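Pacing and Split Consistency in Club 2,000 m Track Races
Project report, Sports Performance Analysis module
Theerawat Jitpraphai

1. Introduction

The 2,000 m is rarely run outside youth and club competition, and there is little published material on how it should be paced. Most coaches at Lotmont Harriers treat it as a long 1,500 m. The aim of this project was to find out whether club athletes who run even laps finish higher than those who start fast, and whether the answer differs between age groups.

2. Data

Lap times were taken from the Wendau Summer League, which is held on Friday evenings at the Wendau track. The league publishes finishing times only, so splits were recorded by hand at the finish line and checked against the video kept by the host club. In total, 882 lap times were collected. A race is five laps of 400 m. Runners who dropped out were excluded, as were runners who were lapped, because their splits could not be matched to the video with confidence.

Age groups were entered as printed in the program. Two athletes moved up a group during the season and were counted in the group they raced in on the night.

3. Method

For each runner, the mean lap time and the standard deviation of the five laps were calculated. The standard deviation was divided by the mean to give a variation score. A low score means even pacing. The first lap was also expressed as a percentage of the mean, so that a fast start gives a value under 100.

Finishing position was converted to a rank within the race, from 0 (last) to 1 (first), to allow races with different field sizes to be compared. Spearman's rank correlation was used throughout. Lap times were not evenly distributed and a few of the slow third laps would have had too much influence on a Pearson value.

4. Results

Senior runners had lower variation scores than under 17 runners in every race. In the under 17 group, the first lap was the fastest of the five in 77 percent of runs. Lap four was usually the slowest. The last lap was quicker than lap four for most runners in both groups, including those who had started too fast.

Variation score and rank were linked in the under 17 group: more even runners placed higher. The link was weaker among seniors. Several senior races were slow and tactical, with a tight pack through 1,200 m and a fast finish, and the winner of such a race has a high variation score by definition. The Schouten Cup race in July was the clearest case and was left in the data.

5. Timing error

Hand timing was the main source of error. Seven laps were timed by two people to estimate the difference between operators. The gap was small compared with the spread between laps, but large enough that differences of a few tenths should not be read as real. The Mandex timing gates owned by the club were tested as an alternative – they triggered on every runner in a pack and could not separate them – and were not used in the final data set.

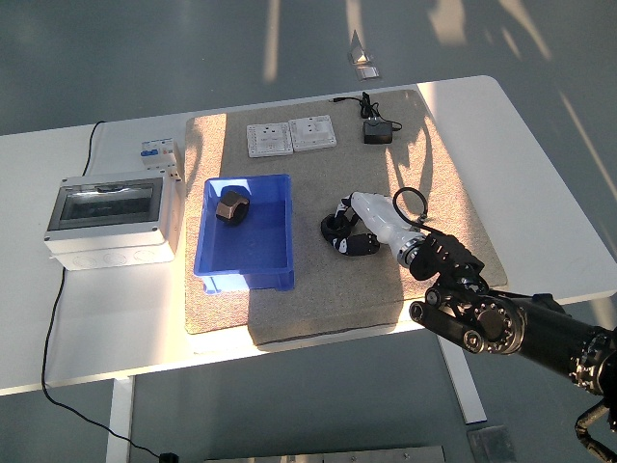 Figure 1. Wall sockets, power adapter and blue storage bin on a felt mat.

6. Discussion

The results support coaching younger athletes to hold back on the first lap. They do not show that even pacing causes a better finish. Stronger runners may find it easier to run evenly, and training history was not recorded. Wind was not recorded either, and the back straight at Wendau is exposed.

For senior races the variation score is a poor measure. Splitting the race at 1,200 m and scoring the two parts separately would deal with most of the tactical cases. This was tried on the Schouten Cup race only and the ranking of the first six runners changed.

7. Further work

Splits at 200 m would show where in the lap the time is lost. A second season of data is needed for the under 17 group before the figures are used to set target laps. The spreadsheet and the lap sheets have been left with the Lotmont club secretary.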